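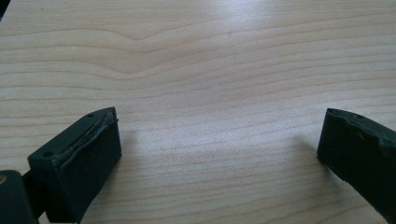 Skundivness (robot teaching)

Skundivness is a way of showing a robot a job by hand, using a gripper held by a person, or by steering the arm from a distance. The name started as workshop slang in Bristbridge and stuck. Also written skundiveness, mostly by people who only heard it said.

Covers two things. Hand showing, where somebody does the task with a hand-held gripper and the movement is stored. And remote showing, where the person sits at a set of controls and the real arm follows. Some writers keep the word for the first kind only. Article uses both.

Origins

Grew out of the Pliria bench, a shared workshop in Bristbridge where small firms tried out packing arms. Writing out every movement as code took days and the result broke when a box was moved a hand's width. Hand showing was tried as a stopgap over one March and never dropped. The first full set had 1,321 showings, most of them short, a good few thrown out later for being too fast. Remote showing came afterwards, borrowed from people who already drove arms that way for work behind glass.

Method

A showing is one go at the task, start to finish. Usual order at Pliria: open the gripper, hold still for 2 seconds, reach, close, move, let go, open again, hold still. Then stop the recording. Sessions run to 30 minutes, after that hands get tired and the movements go sloppy.

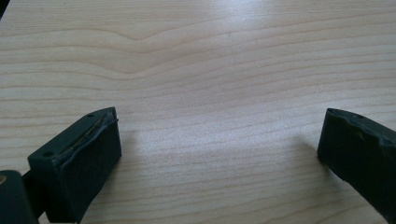 Start position matters more than newcomers expect. A showing that begins halfway through a reach is hard to line up with the others, so people are taught to start wide and start still. The open pose is two fingers well apart over bare table, nothing between them, inner faces turned towards each other. A plain pale wood top suits this well enough, although glare on the surface can wash out the grain on one side and some users would sooner have a matt cloth down. Others say leave it, the robot will have to cope with glare anyway. Argument not settled.

Empty showings, with no object at all, are kept as well. They go in a separate folder. Used for checking that the opening width reads the same from one session to the next, and for spotting a finger that has slipped on its mount.

Remote showing follows the same order but slower. There is a lag, small, and people over-correct for it at first. Most get the hang of it in an afternoon.

Equipment

The best known set is the Laur, a hand-held gripper with two block fingers and a trigger. Early Laurs had hard fingers and dropped smooth things. Later ones have a softer face on the inside. Faces wear and get swapped, the usual rule is to change them after 14 sessions, sooner if the edge is lifting.

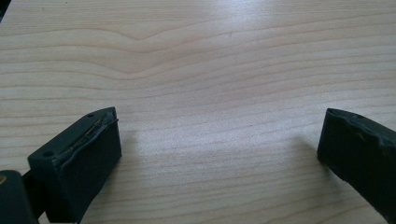 Swapping is fiddly. Both fingers should be done together, otherwise one grips better than the other and the person holding it makes up for that without noticing, which then ends up in the recording. A robot copying it will lean to one side for no reason anyone can find. After a swap, one empty showing and one with a known block, then carry on.

Remote sets differ more. Some use a small copy of the arm, some a pair of handles. No agreed standard. Recordings from one kind do not always play back on another and conversion loses the finger force.

Criticism

Main complaint is that a robot shown by hand picks up the habits of whoever showed it. Pauses, wobbles, the lot. Mixing several people helps a bit but makes the movements less smooth. Second complaint is dullness: long sessions of the same reach, and quality falls of towards the end. Wednesday afternoon sets at Pliria were once left out entirely on these grounds, later put back in.

Supporters answer that written code has faults too, and takes longer to mend when it goes wrong.

See also

Remote handling
Grippers
Pliria bench
Laur (hand tool)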